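Chapitre 3 – Stabilité au basculement des meubles de rangement

Notes de cours, conception du mobilier, deuxième année
Enseignante : Pauline Birkett
Version du 20/09/2022

3.1 Objet du chapitre

Le chapitre précédent traitait de la résistance des assemblages. On suppose désormais le meuble indéformable et on étudie son équilibre d'ensemble. La question posée est celle du seuil à partir duquel un meuble à tiroirs, posé sur un sol horizontal et non fixé au mur, bascule vers l'avant. Le basculement vers l'arrière n'est pas traité, le meuble étant en général adossé. Le basculement latéral relève de la même méthode ; il suffit de remplacer la profondeur par la largeur.

Les notations du chapitre 1 sont conservées. L'axe x est horizontal, orienté vers l'avant, avec pour origine la ligne d'appui avant, c'est-à-dire la droite qui joint les points de contact des deux pieds avant avec le sol. Une masse située en arrière de cette ligne a donc une abscisse négative.

3.2 Condition d'équilibre

Soit M la masse de la caisse vide, tiroirs exclus, et a la distance horizontale entre son centre de gravité et la ligne d'appui avant. Le moment stabilisant dû à la caisse vaut :

Ms = M g a

Chaque tiroir i, de masse totale m_i (tiroir et contenu), a son centre de gravité à l'abscisse x_i. Tiroir fermé, x_i est négatif et le tiroir contribue à la stabilité. Tiroir ouvert d'une course c, l'abscisse devient x_i + c. Le tiroir devient déstabilisant dès que c dépasse la valeur absolue de x_i.

Le meuble reste en équilibre tant que :

M a > somme des m_i (x_i + c_i) + somme des F_j b_j / g

où F_j désigne une charge verticale appliquée en avant de la ligne d'appui, à la distance b_j. L'égalité correspond au basculement imminent : la réaction du sol sous les pieds arrière est alors nulle.

La hauteur du tiroir n'intervient pas dans cette expression. Elle intervient en revanche dès qu'une force horizontale est exercée, par exemple une traction sur une poignée. Une force horizontale H appliquée à la hauteur h ajoute au second membre le terme H h / g. Pour une même traction, le tiroir du haut est donc le plus défavorable.

3.3 Position de la ligne d'appui

Le paramètre a dépend directement du piètement. Trois dispositions sont courantes.

Socle plein. La ligne d'appui coïncide avec l'arête avant du socle. Si le socle est en retrait pour laisser passer la pointe du pied, il faut déduire ce retrait de a.

Pieds d'angle. La ligne d'appui passe par le centre des patins si ceux-ci sont de petite dimension, par leur bord avant s'ils sont larges et rigides. En cas de doute, retenir le centre, hypothèse défavorable.

Pieds inclinés vers l'extérieur. La ligne d'appui peut se trouver à l'aplomb de la façade, voire au-delà. Le gain de stabilité est réel, mais le pied travaille en flexion et l'assemblage doit être vérifié suivant la méthode du chapitre 2.

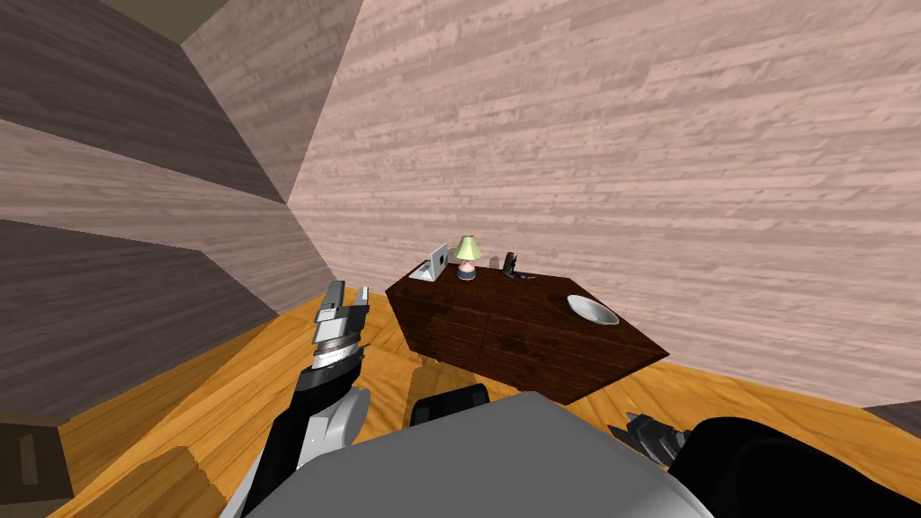 Les objets posés sur le plateau sont généralement stabilisants, leur centre de gravité se trouvant en arrière de la ligne d'appui. On les néglige dans le calcul : le concepteur ne peut pas compter sur une charge que l'utilisateur est libre de retirer. Font exception les objets lourds et hauts, dont la masse relève le centre de gravité de l'ensemble et réduit l'angle limite défini au paragraphe 3.4.

3.4 Angle limite

Soit G le centre de gravité de l'ensemble, situé à la hauteur z au-dessus du sol et à la distance d en arrière de la ligne d'appui. L'angle dont il faut incliner le meuble vers l'avant pour amener G à l'aplomb de la ligne d'appui est donné par :

tan(alpha) = d / z

Cet angle est une mesure commode de la réserve de stabilité. Il permet aussi de traiter le cas d'un sol en pente : si le sol descend vers l'avant d'un angle bêta, la réserve devient alpha moins bêta. Une moquette épaisse produit un effet comparable lorsque les pieds avant s'enfoncent davantage que les pieds arrière, ce qui est fréquent le long d'une plinthe où l'arrière du meuble repose sur la bande de fixation du revêtement.

Remarque. L'angle limite se calcule pour une configuration donnée des tiroirs. L'ouverture d'un tiroir déplace G vers l'avant sans modifier z.

3.5 Application numérique

On considère la commode Luneo, modèle d'étude de l'atelier. Données :

masse de la caisse : M = 47 kg
distance a : 0,20 m
abscisse du centre de gravité des tiroirs fermés : x = –0,20 m
course utile des tiroirs : c = 0,343 m

Moment stabilisant de la caisse, divisé par g :

M a = 47 × 0,20 = 9,4 kg·m

Premier cas : un seul tiroir ouvert, de masse totale 7 kg, les autres étant retirés. L'abscisse du tiroir ouvert est –0,20 + 0,343 = 0,143 m. Le terme déstabilisant vaut 7 × 0,143 = 1,001 kg·m. L'équilibre est assuré.

Deuxième cas : même tiroir, auquel s'ajoute une masse p suspendue à la façade du tiroir ouvert, à 0,343 m en avant de la ligne d'appui. L'équilibre limite s'écrit :

9,4 = 1,001 + 0,343 p

d'où p = 24,5 kg. Cette valeur est de l'ordre de la masse d'un enfant. L'appui d'un enfant sur un tiroir ouvert est donc la situation dimensionnante, et un calcul limité au seul contenu des tiroirs est insuffisant.

Le calcul est statique. Un enfant qui grimpe exerce un effort variable dont la valeur de pointe dépasse son poids, et il tire en même temps vers l'avant. Le terme H h / g n'est alors plus négligeable.

3.6 Dispositions constructives

a) Fixation murale. Seule mesure qui supprime le risque dans son principe, à condition que l'ancrage soit adapté au support. La vis fournie convient rarement à la fois au béton, à la brique creuse et à la plaque de plâtre. La notice doit le préciser.

b) Verrouillage alterné. Une tringle verticale interdit l'ouverture simultanée de plusieurs tiroirs. Le dispositif Crabtree étudié en atelier agit par cames placées à l'arrière des coulisses. Il impose un jeu latéral suffisant et complique le démontage. Il est sans effet sur le deuxième cas ci-dessus.

c) Limitation de la course. Réduire c diminue à la fois l'abscisse du tiroir et le bras de levier de la charge. La contrepartie est un accès moins aisé au fond.

d) Lestage. Un lest placé au fond de la caisse, contre le panneau arrière, augmente M et a et abaisse G. Le surcoût de transport doit être chiffré. Pour la série Ono, prévue à 3 000 exemplaires, cette solution a été écartée au profit du point c.

e) Avancée des pieds. Voir 3.3. Toute avancée au-delà de la façade crée un obstacle au sol et doit rester modérée.

3.7 Essai de vérification

L'essai se fait sur meuble monté, posé sur un plan rigide mis à niveau, une butée basse empêchant le glissement des pieds avant. Une sangle lâche, reliée à un point fixe, retient le meuble en cas de basculement. Les tiroirs sont ouverts à leur course utile dans la configuration étudiée, puis la charge est appliquée progressivement au milieu de la façade du tiroir supérieur. On relève la charge pour laquelle une bande de papier glissée sous chaque pied arrière se retire sans effort.

L'écart entre charge calculée et charge relevée doit être commenté. Il provient le plus souvent de l'affaissement des coulisses, qui avance légèrement le point d'application, et de l'estimation de a. Sur le prototype Uvska, l'écart était d'environ 7 %.

3.8 Exercices

Exercice 1. Reprendre le deuxième cas du paragraphe 3.5 en supposant un socle plein dont l'arête avant est en retrait de 0,03 m par rapport à la ligne d'appui initiale. Attention : toutes les abscisses changent.

Exercice 2. Établir l'expression de la course maximale c admissible pour une charge p donnée en bout de tiroir, la façade du tiroir fermé étant à l'aplomb de la ligne d'appui.

Exercice 3. Un lest de masse q est fixé à 0,38 m en arrière de la ligne d'appui. Déterminer q pour que la charge limite du deuxième cas soit doublée. Discuter l'intérêt de la solution.

Les exercices 1 et 2 sont à rendre en octobre, avec un schéma coté et le bilan complet des actions mécaniques. L'exercice 3 sera corrigé en séance.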